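Fikinari Court Residents' Association
Minutes of the general meeting, 20 March 2022

Present: owners or proxies for 17 units. The meeting was called to order in the ground floor lounge. Minutes of the previous meeting were read and approved with one correction: the bicycle room is on the north side of the building.

1. Water pressure

Units on the top two floors still report weak pressure in the mornings. Didex inspected the booster pump and recommends a new pressure switch before anyone talks about replacing the pump itself. The quote is $247 including labor. Approved without objection. Residents will get a notice at least one day before the water is shut off, and the shutoff should last no more than 4 hours.

One owner asked whether the pump could be run at a higher setting in the meantime. Didex advises against it on the old pipes. No change for now.

2. Shared kitchen

The countertop rules were discussed again after complaints about rings and dull spots. Stone counters in the building are to be wiped with mild soap and water only. No vinegar, no bleach, no scouring pads. The sign by the sink will be reprinted in larger type. 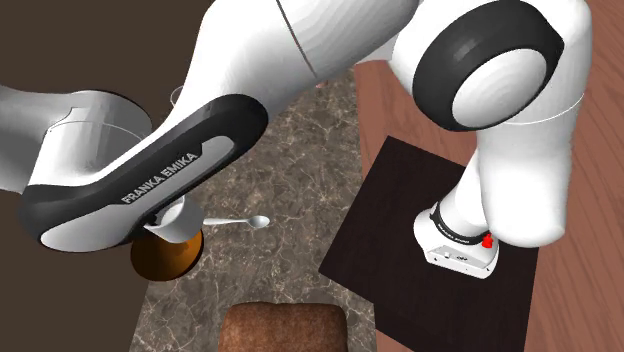 Minutes taken by the Secretary, Fikinari Court

It was also agreed that cups and dishes left in the kitchen overnight will be put in the box under the sink and given away at the end of the month. A motion to label shelves by floor failed for lack of a second.

3. Parking

The lease on the Sárközi lot runs out in August. The owner of the lot has offered to renew at $60 per space per month. Several residents felt this was high – the lot is unlit and floods near the gate. The board will ask for lighting to be included and report back. Residents who no longer need a space should say so in writing so the board knows how many to ask for.

Visitors are reminded that the two spaces by the ramp are for loading only.

4. Trash and recycling

Hevo has changed its pickup route and now comes before breakfast. Bins need to be out the night before. Cardboard that is not flattened will be left behind, as happened twice last month. The side gate must be unlocked on pickup nights and locked again in the morning. The board will draw up a rota.
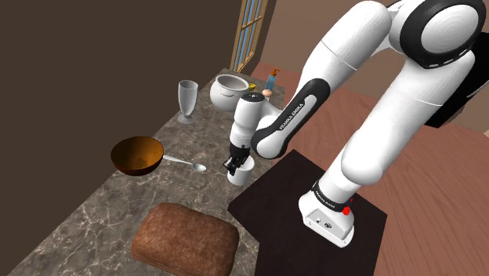 5. Other business

The hallway light outside the laundry room is out again. The electrician will be asked to look at the fixture this time, as new bulbs have not fixed it.

A request to keep the roof door open in warm weather was turned down on the advice of the insurer.

Painting of the rear stairwell is put off until the leak at the second landing has been traced.

The meeting was adjourned. The next meeting will be announced on the lobby board. Items for the agenda can be left in the association mailbox.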